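Rebuilding my goalkeeper distribution log

January 3, 2022

The second half of the season starts in two weeks, so I spent the break on the spreadsheet. Readers who came for match reports can skip this one. It covers how I record what the Vorna goalkeeper does with the ball and why the old totals have been replaced.

The old log had one row per kick or throw and a column marked "kept" or "lost." That worked for short passes. It worked badly for long ones, where the first header often goes to one side and the loose ball to the other. I had been marking those by whoever touched the ball first. Under that rule a goal kick flicked on by our striker and collected by the opposing center back counted as kept, and a goal kick headed weakly by their center back to our midfielder counted as lost. Both are wrong for any purpose I care about.

The new log has 4 columns for each distribution: start type, target zone, first contact, and settled possession. Start type is goal kick, free kick, hands, or feet in open play. Target zone is where the ball was going to land or be received. I use the thirds of the pitch split into left, middle and right. First contact is us or them. Settled possession goes to the first team to complete two passes in a row, or to the team awarded a throw-in or free kick before that happens.

I went back through the first half of the season and recoded all 134 long distributions from the home matches. Away matches will have to wait. The footage from Drarkero is shot from behind the goal and I can't place the target zone from that angle with any confidence. Ninau posts highlights only.

Recoding changed the picture in one respect. Under the old rule the goal kicks aimed at the left touchline looked like our worst option. With settled possession they are slightly better than the ones hit down the middle. The header is lost more often out there, but the clearance tends to go out for a throw, and the throw is ours. Whether a throw-in forty yards from goal is worth having is a separate matter, and I have not tried to put a value on it. 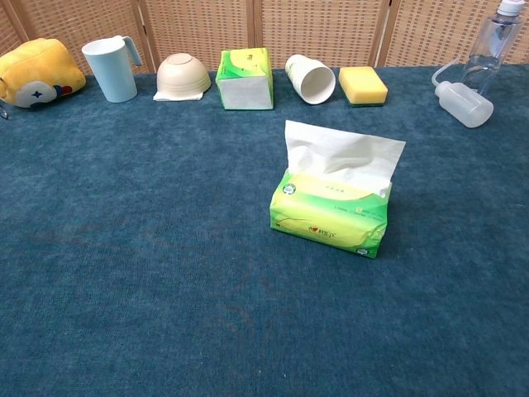
Why use two completed passes as the test for settled possession?

One pass let in too many accidents, such as a sliced clearance that happened to reach a teammate, and three threw out spells where a team clearly had control and then lost it to a good tackle.

A few coding decisions need writing down, mainly so that I apply them the same way in June when I do the final count.

Kicks that go straight out of play without a touch are recorded with first contact blank and settled possession to the other side. There were more of these than I expected, nearly all in the wind at the Bélanger ground, which Vorna used for home matches while the main pitch was being drained.

Fouls on the jump go to the team that wins the free kick, and first contact stays blank unless somebody reached the ball before the whistle.

Back passes returned first time are "feet in open play," even when the keeper was under pressure and plainly just hitting it away. I thought about a separate code for clearances. The trouble is that I would be judging intent from a camera on the halfway line, and my own repeat coding of the same match came out different when I tried it. The code was dropped.

Throws over the halfway line count as long. Everything else thrown is short.

The sample is still small. Once it is split by start type and zone, several cells have fewer than ten entries, and I would not draw anything from those. The goal kick totals down the middle and to the left are the only ones I consider usable at present. I'd like 100 goal kicks in each before saying anything about a change in approach, and that will probably take until next season.

The old sheet stays up under its original link. Its numbers should not be compared with the new ones, and I have put a note in the first row to that effect. The next update will follow the first two home matches.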